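Section 4. Comparing Two Grippers in the Simulator

You have installed the Ririlora simulator and it has stopped complaining about your graphics driver. Congratulations. The next job is to run two grippers through the same test and find out which one deserves your money. This section uses the Erlow parallel-jaw gripper and the Prumton three-finger gripper, but any pair in your library will do.

Set aside an afternoon. The runs themselves are quick. Arguing with the settings is slower.

4.1 Before you start

Save your project under a new name. Ririlora has an Undo command, and it covers everything except the things you will want to undo.

Check that both gripper files are version 10 or later. Older files load without a warning and then close their fingers in the wrong direction.

4.2 Load the dice scene

1. Open the Scene menu and choose Tiongson Dice Row.
2. Wait for the arm to reach its start pose. If it starts folded into its own base, click Reset Pose once. Clicking it repeatedly adds the requests to a queue, and the arm will honor every one of them.
3. Under Tool, choose Erlow Parallel.
4. Set the random seed to 1231. Any number works, provided you type the same one for both grippers.
5. Drag the view down to a low side angle and check the fingers against the dice before anything moves.

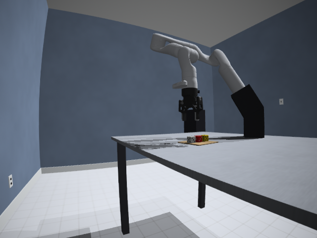
Why does my gripper close properly and then let the die slide out during the lift?

Friction is probably set too low on the fingertips. Open Tool > Contact, raise the fingertip value one step, and run a single lift again. If the die still slides, look at the grip force next, and change only one of the two at a time or you will never know which one fixed it.

4.3 Run the first gripper

1. Set Approach Height to 155 mm. This is measured from the tabletop to the fingertips, whatever the tooltip says.
2. Choose Red Die as the target. It sits between the white one and the yellow one, so a gripper that opens too wide will hit a neighbor on the way down.
3. Set Trials to 200 and press Run.
4. When the run ends, export the log before you close the results window. Closing the window deletes the log. We have asked about this.

CAUTION: Do not change the playback speed during a run. Playback and physics share a clock, and fast-forwarding produces some very impressive grasps that no real gripper will ever repeat.

NOTE: The Neighbor Contact column records any touch on a die other than the target. A light brush and a full shove both go in as 1. Replay the trial if you need to tell them apart.

4.4 Swap and repeat

1. Click Reset Scene. Skipping this leaves the dice wherever the last trial dropped them, including on the floor.
2. Under Tool, choose Prumton Three-Finger.
3. Re-enter the seed and the approach height. Both go back to their defaults when the tool changes.
4. Open Tool > Contact and copy over the friction value you used for the first gripper.
5. Press Run and export the log.

If the second gripper stops short of the dice with the message "Reach limit," its tool length has not been loaded. Select the gripper again from the menu. Selecting it harder makes no difference.

4.5 Read the results

Open both logs in the Compare tab. Look at Lift Held first, then Neighbor Contact. A gripper that holds every die but flattens the row on its way in may suit you fine if your real parts arrive one at a time, and will be a daily nuisance if they arrive packed together.

Ignore the Overall Score. It weights speed heavily, and it will happily award top marks to a gripper that misses quickly.

CAUTION: Simulated contact is kinder than the real kind. Before ordering, repeat a short set of lifts on hardware with your own parts and your own fingertips. Section 5 covers connecting the controller.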